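About Us - Soriano Sewing School, Sondthorpe

About the School

Soriano is a sewing school on the second floor of the old seed merchant's building in Sondthorpe, above a shop that sells lamps. We teach adults to make curtains, cushion covers, tablecloths, aprons, trousers and, if they insist, quilts. We have been doing it long enough to have opinions on thread.

The school was started by Jericho Castillo, who had spent years cutting drapes for hotels and wanted to work with people who would notice if a hem was straight. The hotel guests, as a rule, did not. His first class was two students, and one of them had come up the stairs looking for a lamp. She stayed for the whole term and made a very decent pair of Roman blinds, which are still hanging in her kitchen in Monetside. The other student dropped out after the buttonhole lesson. We have since moved the buttonhole lesson to later in the term.

The name comes from the sign. It was on the building when Jericho signed the lease, the letters were brass, and he asked what it would cost to take them down. So we are Soriano. If your name is Soriano and you have come about the seed, please see the landlord.

What We Teach

Home Sewing is the course most people start with. You learn to thread the machine, wind a bobbin, sew a straight line, and unpick a line that was supposed to be straight. By the end you will have a cushion cover with a zipper in it and a drawstring bag that you will claim is for shoes.

Curtains and Blinds is for people who have had a quote for curtains. Bring your window measurements. Measure twice, with a metal tape, and write down whether you used inches or centimeters. We once had a man line, pleat and hem a beautiful pair of drapes for a window that would have suited a dollhouse.

Trousers runs in May. It is our hardest course and the one with the most swearing. The fly alone takes an evening.

Open Table is not a course at all. You bring whatever you are stuck on, sit down, and a tutor comes by and looks at it in a kindly way. Half the projects at Open Table were begun years ago by somebody's mother.

Each class lasts 90 minutes, plus the time it takes to find the other shoe you kicked off to feel the pedal better.

On Fabric

We are not snobs about fabric, though we have been accused of it. Plain cotton is the best thing to learn on. It stays where you put it, it takes an iron, and it costs little enough that you can ruin a yard and still sleep. Satin is for people who enjoy being disobeyed. Stretch jersey is fine once you own the right needle, and everybody buys the right needle one project too late.

Big prints are another matter, and the subject of our longest-running argument. Students love them. You find a famous painting, or something close to one, spread across a couple of yards of cloth, and of course you want to make it into a tablecloth. We say go ahead. But a large picture has a top and a bottom, and it has a middle, and all three need to land somewhere sensible. Cut a sunflower in half and no amount of topstitching will console you. Lay the whole piece out flat, walk around it, go and have a coffee, and only then pick up the scissors. If the print has swirls, as anything after Van Gogh tends to, chalk your seam lines before you cut, and use a color that isn't already in the sky. 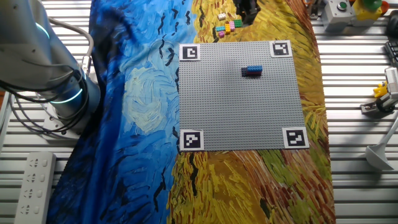
The Room and the Machines

We have a sewing machine for every student and they are all the same model, which saves the tutors from having to remember where the reverse lever is. They are serviced every summer. You are welcome to bring your own, but please carry it up by the handle, and please check that the handle is attached to more than the lid.

The cutting table has its own rules, and they are written on the wall above it. No coffee. No paper under the fabric scissors. No fabric under the paper scissors either, though that one is mostly for the sake of balance.

There is an elevator. It fits two people, or one person and a bolt of canvas, and it thinks before it moves.

Who We Are

Jericho still teaches Curtains and Blinds and all of Trousers. He will tell you that pressing is more than half of sewing, and he will tell you again while you are pressing. The other tutors are working dressmakers and upholsterers who teach a night or two a week and spend the rest of it explaining to customers why velvet costs what it does.

We also run the Cukora remnant shelf, named for the mill whose end-of-roll linens started it. Everything on it is priced by weight. The scale came from the seed merchant and only goes up in large steps, usually in your favor.

Prices and Booking

A single session at Open Table is paid at the door. A full course is $200, with thread, needles and pattern paper included. Fabric is extra because you will change your mind about it. If you give up your place before the second class we return $100, and we won't ask about the buttonholes.

New terms are announced by email and on the notice board at the foot of the stairs. The lamp shop will take a message if we don't pick up, but they do write everything on the backs of lamp receipts, so keep it short.

Prices last updated 15/10/2024.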